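Does fabric softener ruin towels or is that a myth?

hemi_mudgway
8 July 2025
Every laundry article repeats that softener leaves a coating and your towels stop drying you. Has anyone here tested it? I've used Lerinon for years and my towels seem fine. I suspect it's one of those things people copy from each other.

pilling_again
Not a myth in our house. I stopped using it and the bath towels got better after four washes. Scratchier, mind.

Dagim Endale
Four washes with the same powder, same temperature? Otherwise you've shown very little. New towels get thirstier with washing anyway.

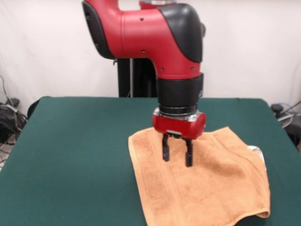
Tan-orange towel, folded, on the green felt

pilling_again
I didn't keep a lab book, Dagim. I got dry quicker.

quintanilla_fan
Vinegar in the drawer. Up to 200 ml, no smell afterwards.

hemi_mudgway
And what is the vinegar meant to do, exactly? Everyone recommends it and the explanation changes each time. I'd also want to know about the rubber seals.

Dagim Endale
Agreed on vinegar. On softener I'd say the coating is real enough – it's how the stuff makes cloth feel soft – but whether you'd notice on a thick towel is another matter. Half the complaints are people using too much powder and cramming the drum.

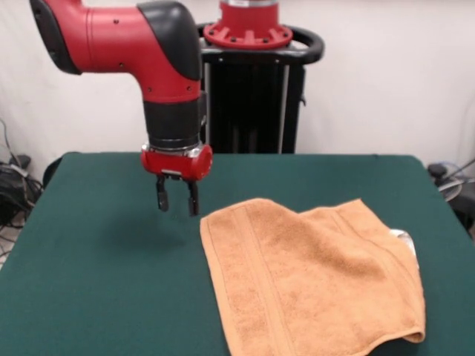 Same table, dark green cloth

quintanilla_fan
My machine's seals are fine, thanks. The Jovo booklet says nothing against it.

hemi_mudgway
It probably says nothing for it either. Right, I'll do two towels with and two without until August, same wash otherwise, and weigh them after a soak.

pilling_again
Weigh them dry first or he'll be back.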